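The Sutodholm Levels

The gauge at Sutodholm was read twice a day, at six in the morning and six in the evening, and the reading was entered in pencil. Ink had been tried. It ran.

Javiera Aravena took over the readings in January, when the previous reader moved inland. The terms were set out on a single sheet: a room with a stove, a bicycle, a key to the gauge house and a small wage paid in arrears by the Drirnuddale Drainage Board. In exchange she was to record the height of the water above the datum, in centimetres, and to telephone the Board if it passed 125.

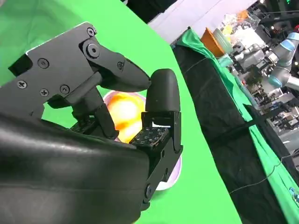
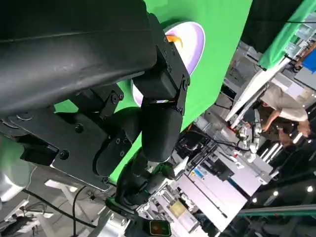

A small round bowl on green, and a white plate with a pale lavender rim.

The gauge house stood at the end of the sea bank, eleven minutes from her room by bicycle with the wind behind her and longer without it. It was a brick box over a shaft. A pipe joined the shaft to the channel outside, low down, so that the water in the shaft rose and fell with the tide but was not troubled by waves. A float sat on the water. From the float a wire ran up over a wheel and down again to a weight, and the wheel moved a pen across a paper drum. The drum turned once a week. Beside it, bolted to the wall of the shaft, was a painted staff, and it was the staff that counted. The drum was only there to show what had happened between readings.

She was told this by a man from the Board called Palma, who drove out on her first morning to hand over the key.

"If the drum and the staff disagree," he said, "believe the staff."

"And if they disagree often?"

"Then write that down as well."

He showed her how to hold the lamp so that it did not shine back off the water, and how to wait for the surface to settle before taking the figure. He signed the first page of the new book and asked her to sign under it. Then he drove away.

For five weeks the staff and the drum agreed. She changed the paper, wound the clock and put a drop of oil on the wheel. In the evenings she copied the figures on to a form, and at the end of each week she posted the form to Drirnuddale. A slip came back each time with a stamp on it.

In the sixth week the drum began to read high. The difference was two centimetres at first and then three. She cleaned the pen, checked the wire for kinks and let the weight down by hand to see that it ran freely. It did. She wrote in the remarks column: Drum high by 3. Wire and wheel checked. Staff taken as correct.

The following week the difference was four.

There were old books in a cupboard in the gauge house, thirty-eight of them, one for each year, with the years marked on the spines in white paint. She had not been told to read them and had not been told not to. She started with the most recent and worked back, a book an evening, sitting on an upturned crate with the stove door open to save the lamp.

The previous reader had small, square handwriting and no interest in remarks. Most of his pages had none. But every spring, for as long as he had kept the gauge, there was a single line: Staff reset. No figure was given and no reason. The readings before the line and the readings after it ran on smoothly, one into the other, as if nothing had been moved.

The reader before him had done the same, except that he wrote Staff put right, and once, in the book for a wet year, Staff put right 4.

She went down the shaft ladder with the lamp at the next low water. The staff was held to the brick by two iron brackets with slots in them, and each bracket had a nut. Above the upper bracket the brick was marked with a ladder of faint scratches, close together, going up a good way past her head. She measured the distance from the lowest scratch to the highest with the tape from the bicycle bag, then measured it again from the top down to make sure. She did not write the result in the book, as there was no column for it.

The gauge house was sinking. It was not sinking fast, and it was going down level, so no crack showed in the walls and the door still shut. The staff went down with it. Each spring somebody had climbed down, loosened the two nuts and slid the staff to where it ought to be. It was a reasonable thing to do. What she could not find was how they had known where it ought to be.

She telephoned the Board from the box outside the shop and asked for Palma.

"The staff is reset in spring," she said. "What is it reset to?"

There was a pause, and the sound of a drawer.

"To the bench mark," he said. "There's a bolt in the church wall. You run a level out from that."

"Is the church on the same ground?"

"It's on the same bank, yes."

"Then is the church going down?"

He said he would look into it. She could hear that he was writing.

A parcel came at the beginning of the next month. It held a level, a folding rod and a printed booklet from Sivico, the firm that had made the level, with the page on adjustment turned down at the corner. There was no letter. She read the booklet through twice and spent an afternoon in the lane learning to bring the bubble to the middle and keep it there. A boy from the shop held the rod for her and was paid in biscuits.

They began at the church and worked along the bank in short sights, so that any fault in the instrument would cancel. It took all of one day. At the gauge house she added the rises and the falls and found that the staff should go up by four centimetres, which was exactly what the drum had been saying. She checked the sum. Then she sent the boy home and sat on the step.

The drum was fixed to the floor of the same house as the staff. It had no business knowing anything. If the house went down, the drum and the staff should have gone down together and agreed with each other for ever.

She went in and lifted the cover off the wheel. The pen arm was clamped to its rod with a small screw, and around the screw the black paint was worn away to bright metal in a ring. She put the cover back. Her predecessor had left, according to the shop, with two suitcases and an armchair. He had left in January. The screw would have had to be turned since then.

That evening she took the reading at six as usual. Staff 71, drum 75. She wrote both down. In the remarks column she wrote: Levelled from church, staff low by 4. Not yet reset. Then, after some thought: Who else has a key?

She posted the form at the end of the week. The slip came back with its stamp, and under the stamp, in small, square handwriting, somebody had written: Reset it, please. Church also low. Allow 5 more.

She fetched the spanner from the bicycle bag and went down the ladder. The nuts were already greased. She moved the staff up by nine, tightened both brackets, and made a scratch in the brick where the top of it now came. The drum, when she climbed up to look, was reading nine high.

She took the tide at six and stayed on until the paper showed it turning.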